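**Progress report, January – shared carrying work, Baltport site**
Prepared by Oliwia Nowakowski for Zbigniew Pietrzak

We logged 92 shared lifts this period against a plan of 120. The shortfall comes from a stoppage after a grip fault, covered below. Spending is within budget apart from one unplanned parts order.

### Grip fault

On lift 22 of the second series the left gripper released while the table was off the floor. The robot side dropped a few inches and the person at the far end took the weight. There was no injury. One table leg was cracked and has been replaced.

The log shows the left finger losing holding force for 16 seconds before the release. The controller should have stopped the lift and lowered the table. It did not, as the low-force warning was only being read from the right gripper. That error came in with our December software update and our checks missed it.

The small green-topped table is still our main test piece. The person holds the far edge and the robot takes the near edge with both grippers, one finger over the top on each side.
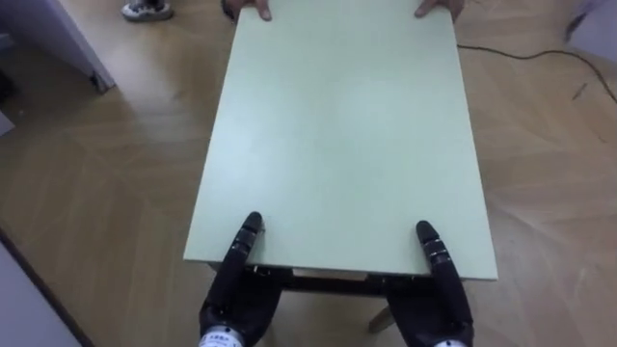
### Changes made

- Both grippers now report force separately, and either one can stop a lift.
- Lift height is limited until the fault review closes.
- The left finger drive was replaced by Ferkham at a cost of $3,066.
- A second person stands at the stop button for every lift – this was optional before.

### Still open

Ferkham has the old drive and has not yet said why it lost force. Until they do, we can't rule out the same wear on the right side. We would like your approval to order a spare.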